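Before we get to the handling itself, a word on what these notes are for. In the last session we looked at how a learning system can be shown a task many times over until it picks up the habit of it, and I promised you something more down to earth this time. So these are the notes for the practical: how to gather examples of folding and moving clothes with a hand-held gripper, how to keep them tidy, and how to tell a helpful one from one that will only muddle things later on.

Please read them through once before you come to the bench. You needn't learn any of it by heart (there is a copy pinned up at each place), but it does go more smoothly when people have at least met the words before.
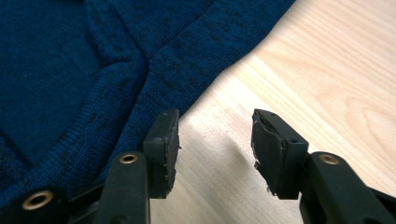
*Practical handout, Learning from Examples, Prestgate. Prepared by the course tutor.*

## Why we start with knitwear

In earlier years we began with wooden blocks, and very pleasant they were too. A block sits where you put it. It has the same shape when you come back to it, and two people picking it up will do so in much the same way. The trouble is that a system trained on blocks learns very little about the sort of thing most of us have at home in a drawer.

A jumper is another matter. It slumps, it doubles over on itself, and the part you want is often underneath the part you can see. Look at the ribbed hem in the first picture, where the blue knit stops and the bare wood begins: one pad is just beside that edge and the jaws are still open. I think of this as the most useful moment in the whole example. Everything the system needs in order to choose its grip has to be in view by now, and if your wrist is turned so that the edge is hidden, the example has lost a good deal of its worth.

So do slow down here. I don't mean stop dead - a long pause is learnt as a long pause, and you will then have a machine that dithers - but come in gently, and let the edge be seen.

## What counts as one example

One example is one attempt at one named task, from the moment the gripper starts towards the cloth to the moment it has let go and moved clear. For this practical there are 2 tasks:

- **Lift and lay.** Take the garment by a hem or cuff, raise it, and lay it down again further along the surface.
- **Fold over.** Take one edge, carry it across the garment, and set it down on the other side.

Say which task you are doing before you begin, and write it on the sheet. If you change your mind half way (we all do it), finish the movement, mark the sheet "mixed", and start afresh. Mixed examples are kept in their own folder, and we shall come back to them in the session on sorting.

Each pair should aim for 300 examples over the length of the practical. That sounds a lot, I know! It goes faster than you would think once you have a rhythm, and you should swap places as soon as the hand holding the gripper feels tired. Added to what earlier groups have left us, your work should bring the shared Drollik set to nearly 2000, and that is a comfortable size for the training exercise later in the course.

## Setting out the garment

How the cloth lies at the start matters quite as much as what you do with it. If every example begins with a jumper neatly spread out, the system will be lost the first time it meets one in a heap. On the other hand, if they all begin in a heap, it may never learn the easy cases, so we want a good mixture.

1. Begin with the garment flat, with at least one long edge plainly showing. Do a short run like this to get your hand in.
2. Pick it up by the middle and let it drop. Leave it however it lands, even if it looks hopeless, and do the next run from there, dropping it again before each attempt.
3. Bunch it up on purpose so that it folds over on itself and makes mounds and deep creases. Approach from below a fold as well as from the side, with the fingertips facing each other across a narrow gap.
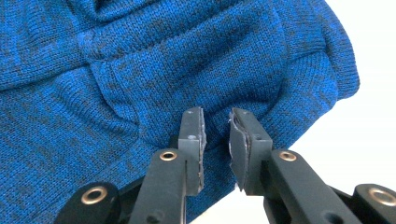
4. Turn the garment round, so that the hem you have been using is now on the far side, and go through the first three starts again.
5. Change places with your partner and note the change on the sheet.

On the bunched starts, look for a curled edge or a bit of ribbing before you move. A rib runs in a different direction from the plain knit around it, and after a while your eye will find it at once. When there is no edge to be had, it is quite all right to take hold of a fold, so long as you write "fold" in the grip column. People forget that column more than any other.

## Keeping the poor ones

Don't throw away an attempt because it went wrong. A slipped grip is still a true record of what cloth does, and the Lu sorting tool we use later on needs some failures to learn from. Mark each example with one of 3 letters:

| Mark | Meaning |
|---|---|
| G | The task was done as named |
| P | Partly done, or done after a second grab |
| F | The cloth slipped, or the wrong layer was taken |

Picking up two layers when you meant to take one is an F, even if the garment ends up in the right place. I have had some spirited arguments about this over the years, and I am always glad to have another, but please mark it F in the meantime.

## Before the next session

Copy your examples into the Graltgate folder under your pair's number, with the sheet alongside them. Then choose one G and one F from your own work and watch them side by side, a couple of times each, and write a short paragraph on the first point at which you could have told them apart. Half a page is plenty. Bring it with you, as we shall be reading a few of them aloud.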